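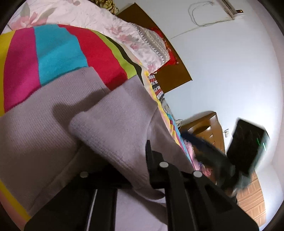 Mauve-grey rib knit on the striped bed cover.

7 Jan 2024

Back at the dye bench after the break, and I'm still stuck on the madder. Thomas Melis left me a bag of the Bernavcombe roots before the holidays (thank you Thomas, they smell like a wet cellar) and I finally got a pot going this morning. Ground them coarse, soaked overnight, then brought the whole thing up to 70 C and sat next to it like a nervous parent. Last time I wandered off to answer the phone, it boiled, and everything went brick brown. Not again!

Ran 3 skeins of the Nultov wool, all mordanted with alum in the same bucket. First came out at one hour, a sort of tired salmon. Second at two hours, much better, a proper orange-red. The third is still in there cooling with the lid on and I am trying very hard not to lift it.

Water is my main suspect. Meirion Lougher swears by adding chalk, and our tap here is so soft that I think he's right, but I'd like to see it side by side before I change the recipe card. So next batch: 2 small jars, same roots, same wool, chalk in one. Meirion, if you read this, how much do you put in? Your note just says "a pinch" and your hands are twice the size of mine.

Other bits. The Pichler scale is drifting again, it wouldn't settle on zero until I'd switched it off and on a few times. I weighed the alum on the old kitchen one instead, so take the mordant figures on the card with some salt. Also we're nearly out of pH strips, and somebody has put the good tongs in with the indigo stuff, where they've gone a lovely blue all the way up the handles. Please keep them over there now, I don't want them near the reds.

Light test strips go in the south window tomorrow, half covered with card. I'll leave them until April and compare.

Skein three: lid stays on till morning.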